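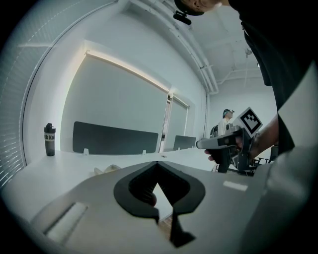

Bendis hand grippers in use at the long desk, Driltcombe

Subject: Re: [lowcost-manip] Anyone actually used the Bendis hand gripper kit?

Hello all,

Sorry to be slow with this, I wanted to finish our rental before I said anything, and then I wanted to get the numbers out of the processing machine, and then it was June. I've left the original question in below for anyone who has lost the thread (I had to go hunting for it myself).

> We are a small group with one arm and not much money, and we've been
> quoted for the Bendis hand gripper kit through Steltitz. The sales page
> is very pretty but I can't tell from it what a day with the thing is
> like. Has anyone here used it for real collection work? I'm most
> interested in (a) how tiring they are to hold, (b) how much of what
> you record is usable afterward, and (c) whether the head unit is worth
> having or whether we can get by with the hand cameras alone. We'd be
> doing tabletop stuff, picking up and putting down small household
> things. Also if anybody knows a way to try before buying I'd be
> grateful. Our department does not love returns.

Let me start with the last part, it's the easy one. De Graaf will rent you the kit. They're a Steltitz reseller and the rental price comes off the purchase if you go ahead within the same quarter. We took two full kits for six weeks here at Driltcombe, and they came in foam-lined cases with everything charged, which I thought was a nice touch. The person on the phone was patient with me, too, and I ask a lot of questions.

On (a), how tiring. The first day is fine and the second day is worse, if that makes sense! Your forearms notice the reach more than they notice the weight. The body of the gripper is a good big housing and the grip itself is comfortable enough, but you're holding your hands out in front of you the whole time, and working at a desk you end up leaning over it without meaning to. Standing up helps a lot. We started with people in office chairs and by the end of the first week hardly anyone was using them. I'd plan on short turns and swap who's doing what. We settled on twenty minutes on and ten off, and people with smaller hands asked for less than that. There is a strap you can order separately that takes a bit of the load at the wrist. We had one on loan and people either loved it or took it straight off, so I wouldn't buy a drawer full.

I do want to say something about the finger pads, as the sales page makes a fuss of them. They're good. They grab nicely on plastic and on card and they don't leave marks. They also pick up lint like you wouldn't believe, so keep a damp cloth with the kit and wipe them down when you stop for coffee. We wore through one set of pads toward the end, on the gripper that got the most work, and a replacement set came in the post in three days.

Now (b), and I'm afraid this is the long part. We recorded 943 demonstrations over the rental and 692 of them made it through the Bendis processing software in a state we'd be willing to train on. I was disappointed when I first saw that, then I went back through the rejected ones and felt better, as most of the trouble was ours and most of it came early on. A big chunk was lost to light. We had the window coverings up the first few days, it was lovely and bright, and the tracking didn't care for it one bit once the sun got around to our side of the building. Shades down and ceiling lights on, and it settled right away. If your room has both blinds and shades, as ours does, close the lot.

The next chunk was lost to markers. Every tag and every cube needs to be seen by something for the software to know where the two hands are relative to each other, and it's very easy to get into the habit of turning your wrist so that the pattern points at your own stomach. You don't notice you're doing it. What cured us was having new people spend their first quarter of an hour with nothing on the table that mattered, opening and closing, turning the hands this way and that, and watching the live readout. After that they tended to keep the tags facing up and out without thinking about it.
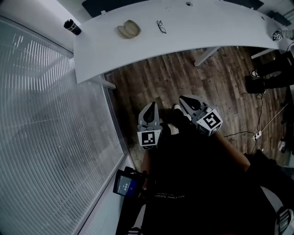 Cables are the other thing I'd warn you about. The grippers themselves give you no trouble, but you'll want chargers and a spare power strip close by, and with two people working and looking at their hands, the floor is where something is going to go wrong. We had one good trip (no harm done, the laptop landed on a bag) and after that we got into the habit of checking underfoot before each turn. Do leave yourself more floor than you think you need. Same with the tabletop: personal bits and pieces have a way of creeping onto it over a morning, and I ended up putting out a basket by the door for glasses cases, hats, keys and so on. It worked about half the time.

While I'm on the subject of the table, a plain white one is a mixed blessing. It's clean and it makes the objects stand out, but the tracking wants something to look at, and a big bare surface gives it very little. We had better luck when there were some ordinary things left at the back. The manual does mention this, on a page I didn't read until the third week. Please read the manual before I did.

For (c), the head unit. I went in thinking it was an extra for people with money to burn, and I've come around on it. The hand cameras see what the fingers are doing and not a lot else. When you're bringing one hand over to meet the other, say to steady a cup while you put something in it, there are stretches where neither hand camera has a useful view of anything, and the head view carries you through. For one-handed picking up and putting down I think you could live without it, and if that's truly all you plan to do then save the money. For anything with both hands I'd want it. It does get warm on the forehead after a while, and folks who wear glasses mostly had a harder time getting a good fit. One of our regulars gave up and went without his glasses, which he said was fine for big objects and hopeless for paper clips.

The software deserves a paragraph of its own and I'll try to be fair. Recording is simple, start and stop are both on the hand, and I never had it lose a session. Processing is slow. We ran it overnight and it was usually done by the time I got in, but on two mornings it had stopped partway with a message that told me nothing whatever. Steltitz support answered the same day both times and it was a full disk once and a badly named folder the other time (mine, with an accent in it). They tell me the next release checks for both. The export came out in a format our training code could read with a page of Python, and I'm happy to send that page to anyone who'd like it.

What I'd change, if anyone from Bendis is lurking: a louder beep when recording starts, a case with wheels, and some kind of cover for the tags while the kit is packed. One of ours came out of the case with a scuffed corner and we fretted over it for a whole afternoon before we printed a new one.

Would I buy it? We have, a single kit with the head unit, and we're sending the other one back. For a group with one arm and tabletop tasks I'd say rent from De Graaf first, take the full six weeks if you can stretch to it, and write off the first week as practice in your plans. You'll be much happier with your numbers if you never counted those days in the first place. And get the spare pads in the first order so you're not paying postage twice.

One thing I couldn't test is how well it all carries over to an arm that isn't on their supported list. Ours is on the list and we had the matching fingers mounted in a morning. If anybody has fitted them to something odd, I'd love to hear how you handled the mount, and I suspect the original poster would too.

All the best from Driltcombe, and do write off-list if you'd like the export script or the longer notes on lighting.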